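**Setting notebook, February, late-ish**

Galell bible, pass 3. Writing this down before I lose it.

- Size of empire: keep it small. Around 50 settled worlds, not the 2,000 in the old draft. Wenche Engström went through the old list and could only find plot use for 10. Fine. 50 it is, most of them just names on a customs form.
- No FTL radio. News goes by ship only. So the throne at Dornbridge always rules on old facts. Everything else should fall out of this, esp. the governors.
- Governors: appointed for life or for term? If for life they turn into kings within one book. If for term, who carries the recall order, and does he get shot on arrival. Leaning term. Messenger is a better character anyway.
- Succession: still a mess. See below. 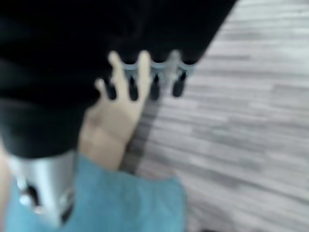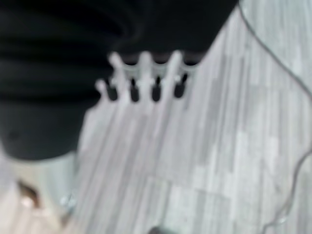
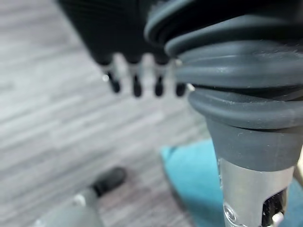
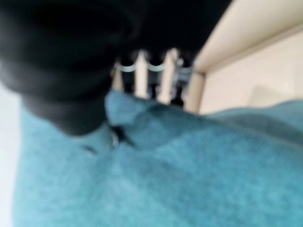 ## Kordestani League

Rival power. Not an empire, please, we've got one already. Trading ports that share a court and a coinage and very little else. Think Hanse more than Venice. They vote by tonnage, so a port with a bad harvest year loses its voice exactly when it needs one. Good for ch. 4.

Border with Galell: no line on a map, just the places where neither side's money is taken at face value. Puvville sits in the middle of that. Mixed garrison, two sets of weights, one decent hotel.

Wenche wants Puvville to declare itself free in book one. I'd hold it for book two. She's probaly right that readers will see it coming.

## Succession, again

Tried three versions:

1. Eldest child. Dull, and we've all read it.
2. Elected by the governors. Works with the slow news, half of them vote for somebody already dead. Keep??
3. Named by the last ruler in a sealed letter, copies held on several worlds. Copies don't match. Love this but it eats the whole plot.

Maybe 2 with one letter floating about. Must not do both in full.

## To sort

- travel time Dornbridge to Puvville, ch. 2 and ch. 7 disagree by a month
- fleet: 2,000 hulls is silly for a realm this size, cut hard
- what do they eat on the ring stations
- name for the lower house, "Assembly" is placeholder
- ask Wenche for her tax notes, the ones in green ink, befroe she rewrites them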